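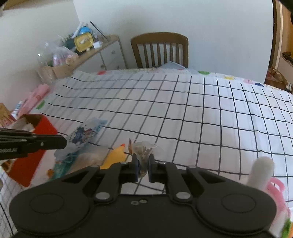 dhegedus
Before anyone orders a case of these, check the seal width. A narrow end seal on a single-dose sachet is where most of the moisture gets in. The film itself is usually fine.

B. Borbely
Depends on the film. Plain polyethylene passes water vapor at a rate that matters over months, whatever the seal looks like. What is the storage period? The original question was about spice blends and ground seeds in small portions, and a week in a kitchen drawer is a different problem from a year in a stockroom.

vhegyi
Original poster here. Storage target is 24 weeks, indoor shelf, no climate control. Product is a ground seed mix with some salt. It cakes. By November the first batch was coming out of the sachets as a plug. Sealer is a Garkell bench unit with a 5 mm element, set to 136 C, dwell time at the factory default. Clear film from Pusirent, single layer as far as I know.

dhegedus
5 mm is on the low side but workable. 136 C could be high or low depending on the film, so the number alone says little. Cut a strip across the seal and pull it by hand. If it peels cleanly, the seal is cold. If the film tears next to the seal, the weld is good and your moisture is coming from somewhere else. If the seal looks glassy and snaps, you are burning it.

EMagalhaes
Also check for powder in the seal area. Fine product creeps up the film by static when you fill, and every grain is a channel. We had the same caking complaint at work and changed the film twice before someone put a seal under a loupe. A longer funnel fixed it. No change to the film or the temperature.

vhegyi
Peel test done on ten from the last batch. Eight tore beside the seal, two peeled at one corner. The two that peeled had powder in the corner.

B. Borbely
So you have two problems. The corners are a filling problem. The other eight have a sound weld, and if their contents caked as well, the film or the product is responsible. Did they?

vhegyi
Yes. Slightly less, but yes.

B. Borbely
Then I stand by the film. Go to a metallized or foil laminate. Joubert sells pre-made three-side-seal pouches in small quantities.

dhegedus
I disagree with going straight to foil. She loses sight of the contents, the cost goes up, and the salt may have been damp when it was packed. No barrier film will dry a wet product. Foil will hold the water in.

aniko_sz
Agree with dhegedus. Measure first. Weigh a sample, dry it at 60 C until the weight stops changing, weigh it again. Keep the temperature low with ground seeds — the oils are volatile, and above that you count lost oil as lost water.

EMagalhaes
Even at 60 you lose some oil. Fine for comparing batches, poor as an absolute figure.

aniko_sz
Comparison is all she needs. One sample from the mixing bowl, one from a caked sachet. If they match, the water was there from the start.

vhegyi
Will do both. I have a Drorkix pocket scale that reads to 0.01 g, so I will use a large sample.

B. Borbely
Put a few foil pouches from the same mix on the same shelf while you are at it. Write the fill date on them.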